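Ticket 1013
Site: Waltalcombe, shared kitchen
Reported by: Tavion Haverford
Category: Small appliances / food processor
Status: Open, monitoring

Reported fault: display goes dark 80 seconds into a run at medium speed. Motor stops with it. Control knob has no effect until the unit is unplugged for 60 seconds. Repeated three times with the same load of carrots.
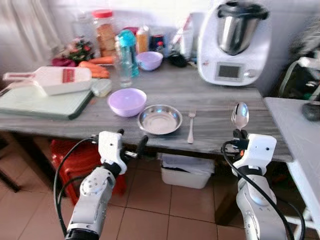 Checked the supply first. Outlet reads normal and a kettle runs on it without tripping. Processor moved nowhere; it stays at the right end of the counter, with the steel bowl set into the top and the knob beside the display. Bowl reseated and turned until it clicked. Ran empty for five minutes, no fault. Ran with 248 g of carrots in large chunks, fault returned at the same point.

Suspect thermal cutout on load. Requested a replacement drive coupling from Golleck.

Workaround: slice carrots on the mandoline before loading, short runs only. Do not leave plugged in overnight.

Next check when the part arrives.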